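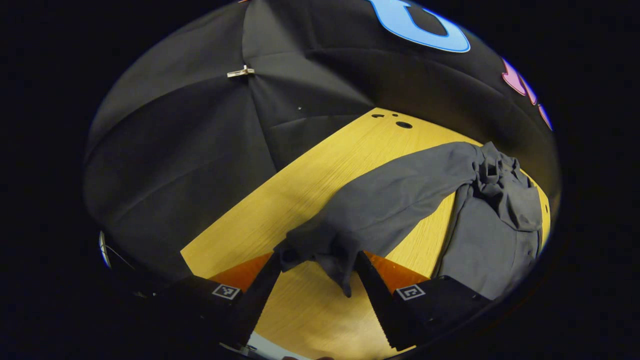 gripper over the gray garment, orange pads on, fisheye view

Home | Forums | Builds | Grippers | New posts | Log in

Stikby fingers + cloth, home build

flunix_garage
OK so hand-held gripper is printed and together. Two fingers, saw-tooth edges, orange wedge pads on the inside, a square marker on the outside of each finger so the tracking knows how far open we are. Doing laundry type stuff first, sleeves mostly. Got 162 clips so far, 14 thrown out bc the marker solve went nuts. Anyone else using teeth on fabric? Worried about snags.

bentshim
Teeth are a mistake on knits imo. Tried it in February on an old sweater, pulled a loop in the first ten minutes. Smooth TPU, softer than you think you need.

flunix_garage
no snags yet. It's a soft gray thing, knit or close to it, I'm not reading the label

moldy_servo
disagree w/ bentshim. Smooth pads slide right off a single layer. You need some bite to start the fold, then the wedge does the rest. What infill on the pads?

flunix_garage
Low, cant remember exactly. Slicer profile is called Yensuk_soft_v3, will upload tonight. The Stikby files are the ones in the workshop share, I only changed the pad angle

tapewrench
Black cloth behind a yellow table, nice, easy to mask. But gray on yellow is your easy case. Try a yellow towel and see what falls over lol

bentshim
^ this. Also black fingers on a black background?? You'll lose the outline the second you lift up off the table.

flunix_garage
Thats what the orange is for. And the markers. Don't need the outline

bentshim
Markers wont help when a sleeve drapes over them. Mine got covered constantly.

moldy_servo
so interpolate. Few missed frames is nothing

bentshim
It was not a few. 1089 out of 2823 on my worst run. I moved the markers up closer to the hinge after that, much better

flunix_garage
ouch. ok that is a lot. How far up?

bentshim
Thumb width. Check they don't leave the view when fully open, with a lens that curved the corners get squished fast.

tapewrench
Is this the table at Skiditden or yours? Has holes in it at the far side, ours has holes

flunix_garage
Mine, garage. Holes were there when I got it

moldy_servo
Post the calibration too pls. Last fisheye thread everyone just said "use the default" and default was junk

flunix_garage
will do. Moving the markers first, then pads, I'm keeping the teeth for now sorry bentshim

bentshim
your shirt

tapewrench
yellow towel!!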